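Ticket 593 – Poetry archive: line breaks lost, tag pages wrong
Status: open, waiting on host
Site: Killesitz (poems and notes blog)
Priority: normal, was high

Friday, 8.15
Opened by site editor. Poems posted before the theme change are showing as one lump of prose. Sonnets the worst. Newer ones fine. Also the tag page for "narrative verse" lists 12 entries and should list 83. Reader wrote in to say the ballads had gone. They haven't gone, you can get to them by direct link, they just don't show up in the tag.

8.40
Checked three old posts by hand. Same on all of them. In the editor the breaks are there, plain returns, one per line. On the page, nothing between the lines but a space. Stanza gaps do survive. So it's single returns that are getting eaten and double ones that aren't.

Turned off the footnote plugin, no change. Turned it back on.

9.05
Old theme was Tambunan, new one is Skindavex. Put Tambunan back on the test copy – line breaks come back straight away. Tag page still short though. So two faults, not one. Should probably be two tickets but leaving as one for now.

9.30
Skindavex has its own filter for post text. It strips single breaks to "tidy" paragraphs. No setting for it on the options page that I can find. Found it in the functions file, one line. Commented out on test copy. Sonnets back to 14 lines. Indents still missing on anything with a stepped layout, odes mostly, and the hymn translations.

Editor asked can we just retype them. No. Far too many and they'd break again next time the theme updates.

10.10
Indents. Old posts used runs of ordinary spaces at the start of the line, which a browser throws away. Tambunan had a style for it (class was "verse", white-space: pre-wrap). Skindavex has no such class so it falls back to body text. Added the rule to the custom css box:

.verse { white-space: pre-wrap; }

Works on test copy for posts that have the class. Some of the earliest ones don't have it, they were pasted straight from a word processor and have all sorts in them. Curly quotes gone to question marks in two. Left those for now, see list at the bottom.

10.50
Side effect – with pre-wrap AND the filter commented out, some poems now have double spacing. The page is turning returns into break tags and then also honouring the returns. Changed rule to:

.verse { white-space: pre-wrap; }
.verse br { display: none; }

Looks right in two browsers. On a phone long lines wrap under themselves with no hang, a bit ugly in the blank verse. Editor says live with it.

11.25
Pushed css and the functions change to live. Cleared the cache twice, first time it didnt take. Editor confirms sonnets ok, odes ok. Asked for a check of the printed version as well because some readers print poems out for reading groups. Print sheet is separate, needs the same two lines. Added.

12.00
Tag page now. Ran a count direct on the database: 83 posts carry the tag. Page shows 12. Thought it was paging, but there's no "older entries" link at the foot at all. Raised posts per page, still 12.

12.20
Found there are two tags with nearly the same name. "Narrative verse" and "narrative-verse" with a different slug, second one made by the import. Most posts are under one, some under both. Merged on test copy with the Wutus tag tool. Count now right in admin. Page still shows 12. Hm.

13.30
After lunch. Page is not reading the tag count at all, it's reading a stored list that Wutus builds overnight. List last built before the import. So it will show 12 until the list is rebuilt. Pressed rebuild, got a time-out. Pressed again, same. Tried it in batches of eight, first batch went through, second stopped halfway.

Log line from the second go:
wutus: list build stopped, memory limit reached, item 8

Raised the memory limit in config. Host overrides it apparently, no effect. Have written to host support, asked them to lift the limit for an hour or else run the rebuild from their side.

14.05
While waiting, tidied the footer line on posts. It was printing "This entry was posted in" and then every tag, poet names included, so on some posts the tag line was longer than the poem. Cut to category plus first few tags, rest behind a "more" link. Editor happy with that. Nothing removed, tags are all still there for search.

14.40
Media library. Editor asked while I was in there if thumbnails had been hit by the theme change too. Looked at the misc folder. Old uploads keep their old sizes, new theme wants a wider one. Ran the resize on the whole folder.
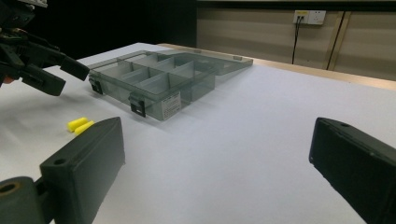 Divided organiser box, lid open

No errors, no stretching at the new width. Poem header pictures not done yet, will do those overnight when the site is quiet.

15.20
Host replied. They won't lift the limit on the shared plan but will run the rebuild by hand. No time given. Have asked for one.

Editor asks if poem pages can be taken out of the Wutus list altogether and the tag page just read the database. Possible. Slower page but would never go stale. Would need a small change to the archive template, maybe an hour. Parked until host comes back.

15.45
Workaround in place: put a plain index page up under "Narrative verse", linked from the top menu, alphabetical by first line. Made from the database so all 83 are on it. Tested a handful of links from the top and the bottom, all open. Reader who reported it has been sent the link.

Still to do
– host to rebuild Wutus list, then check tag page
– merge the two tags on live (only done on test so far!!)
– move functions change into a child theme, or next Skindavex update wipes it
– early posts with no verse class, add by hand
– question marks where the curly quotes were, two posts
– header pictures resize
– take index page down once the tag page is right, or keep it, editor to say

16.10
Dropped from high to normal as poems are readable again. Leaving open. Next look when host replies.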